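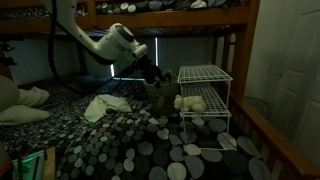

A woven basket and a white wire rack on the lower bunk.

I'd been in the car for most of the day when I pulled up at the guesthouse in Basum, and the owner was already out on the step waving me into the good parking spot. "You missed the turn by the church, didn't you?" she said. I had. Twice!

She asked me not to put her name in this (she says the whole village will tease her otherwise), so she'll just be the owner. We sat down in the kitchen with a pot of coffee and I asked her the thing everybody asks me when I say I'm going there: how do you get to this place without losing your mind?

"The ferry, if you like ferries," she said. "It's 115 minutes on a calm day and you get a proper meal on board. I always tell people to eat early, before the line builds up. If you don't like ferries, then you fly to the mainland airfield and take the bus over the causeway, but check the bus first. In June it runs all day long. In winter you could be standing there with your suitcase for a good while."

I told her I'd driven the causeway and found it a little hairy in the wind. She laughed at me. "That was a breeze."

She came here from the Sauerland, which is hills and forest and about as far from salt water as she could stand. "I grew up skiing," she said. "My parents thought I'd gone crazy. The first winter I thought so too, to be fair. I bought three raincoats and every one of them leaked."

The village has 395 people in it outside the season. I wondered if that got lonely, and she took a while before she answered.

"In February, a bit. But you know, you get the beach. I walk the dog out to the Clallska and back and I might meet one other person, and we talk for half an hour because neither of us has talked to anyone since breakfast."

The Clallska, for those of you who haven't been, is the long sandbar that runs off the north end, and it's the reason most people come. You can walk it at low tide with seals hauled out on the far side. I asked for her advice and she got up and fetched a tide table from the drawer, and went through it with me line by line with a pencil. Start two hours before low water. Turn around at the marker post even if you're having a lovely time. Wear old sneakers, since the mussel beds will cut up your feet.

"And leave the seals alone," she said. "People want the photo. The seal doesn't want the photo."

Then we got on to food, and I'm afraid I stopped taking decent notes for a bit. There's a smokehouse by the harbor that does eel and mackerel (closed Mondays, cash only) and a little place called Tastex that I'd driven straight past because it sounds like a chemical company. "Everyone says that!" she said. "Go anyway. Get the fish soup. Get the bread too, and ask for the brown butter because they don't put it on the table."

I went that evening. I had the soup and two helpings of the bread, and I'd go back tomorrow.

Prices came up too. A family room with her is 600 for the week in low season, breakfast included, and she'll do sandwiches for the walk if you ask the night before. High summer costs more and fills up early. She told me one family tried to book all the rooms for a whole fortnight, and the total came to 1,369 more than they'd planned on, so they split up and half of them camped. "The campers had the better time," she said. "They had a fire every night. The others came down and sat with them."

Would she ever go back to the hills? She looked out at the harbor, where it had started raining sideways again.

"For a visit," she said. "My sister has the house now. I go in the fall, I eat too much, I walk in the woods, and after a week I start wondering what the tide's doing."

She wanted to know what time I'd like breakfast. I said eight. She said low water was at nine, so I'd better make it six thirty.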